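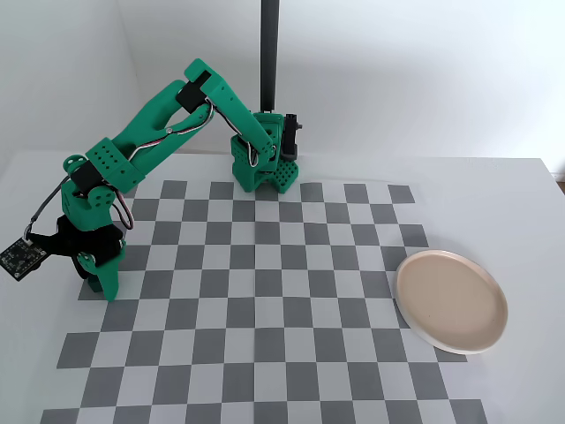
Braço robótico verde impresso em 3D sobre uma mesa branca.

Sobre nós

A Ullasau é uma oficina de reparação de telemóveis, tablets e computadores portáteis. Trabalhamos com particulares e com empresas, ao balcão e por correio. O nosso trabalho principal é resolver avarias de carregamento, trocar baterias e ecrãs e recuperar dados de equipamentos que deixaram de ligar.

Começámos com um balcão e uma bancada na rua Tutley. Na altura só aceitávamos telemóveis. Os tablets vieram pouco depois e os portáteis foram o último serviço a entrar. Continuamos na mesma rua, agora numa loja maior, com a receção à frente e a oficina atrás.

O que reparamos

Baterias que duram pouco ou que incharam, conectores de carga com folga, ecrãs partidos, botões presos, câmaras que não focam, altifalantes sem som. Nos portáteis fazemos também limpeza interna, substituição de teclado, troca de disco e aumento de memória. Temos peças em stock para 325 modelos. Quando o modelo não está na lista, encomendamos a peça e indicamos o prazo antes de o cliente decidir.

Não reparamos televisores, consolas nem impressoras. Também não desbloqueamos aparelhos com conta associada sem prova de compra - este ponto não tem exceções.

Como funciona um pedido

O equipamento é recebido ao balcão ou chega por correio. Registamos o número de série, o estado exterior e os acessórios entregues, e o cliente fica com uma cópia da ficha. Segue-se o diagnóstico, que custa 40 euros e é descontado no valor da reparação se o orçamento for aceite. Se for recusado, o equipamento é devolvido montado, tal como foi entregue.

O orçamento é enviado por e-mail e tem validade de 55 dias. Nenhuma peça é substituída antes de recebermos a resposta por escrito.

Muitos problemas que nos chegam como avaria são de software. Um telefone que deixou de carregar depois de uma atualização pode ter apenas o conector sujo ou uma definição de carga otimizada ativa. Nestes casos fazemos a limpeza ou a configuração no momento e cobramos só a mão de obra mínima, afixada na tabela de preços da loja.

Cópias de segurança

Pedimos a todos os clientes que façam uma cópia de segurança antes de entregarem o aparelho. Quem não souber fazê-la pode pedir ajuda ao balcão. Se o aparelho já não liga, a recuperação de dados é orçamentada à parte, e só é cobrada quando conseguimos entregar os ficheiros pedidos.

Os dados copiados durante uma recuperação ficam guardados num disco cifrado até à entrega e são depois apagados.

Drusari, o nosso sistema de acompanhamento

Desde julho que usamos o Drusari, um programa feito por nós, para registar os pedidos. Cada ficha tem um código e, com esse código, o cliente consulta no site o estado da reparação: recebido, em diagnóstico, a aguardar resposta, a aguardar peça, em reparação, pronto. As fichas anteriores não foram todas passadas para o novo sistema. Para essas, o contacto continua a ser por telefone ou ao balcão.

O Drusari envia um aviso por mensagem quando o equipamento está pronto. Quem preferir não receber mensagens deve dizê-lo na entrega.

Empresas

Temos contratos de manutenção com 58 empresas e escolas. O contrato inclui recolha nas instalações, equipamento de substituição durante a reparação e fatura mensal única. A recolha é feita nos dias combinados com cada cliente e abrange a zona industrial de Duman e as freguesias à volta. Fora desta zona trabalhamos por correio, com etiqueta de envio fornecida por nós.

Para pedir uma proposta, indique no formulário de contacto o número de equipamentos e os modelos. Se houver aparelhos já avariados, convém mencioná-los, porque entram no contrato em condições diferentes.

Peças e garantia

Usamos peças originais quando o fabricante as vende e peças compatíveis nos restantes casos. O tipo de peça vem sempre indicado no orçamento - se houver as duas opções, indicamos os dois preços. A garantia cobre a peça e a mão de obra. Não cobre quedas nem contacto com líquidos depois da entrega.

As baterias e placas retiradas seguem para reciclagem. O cliente pode levar a peça antiga, exceto no caso de baterias inchadas.

Contacto

Para dúvidas sobre uma reparação em curso, tenha à mão o código da ficha. Para outros assuntos use o formulário do site ou passe pela loja na rua Tutley.

Página atualizada em 2023-09-09.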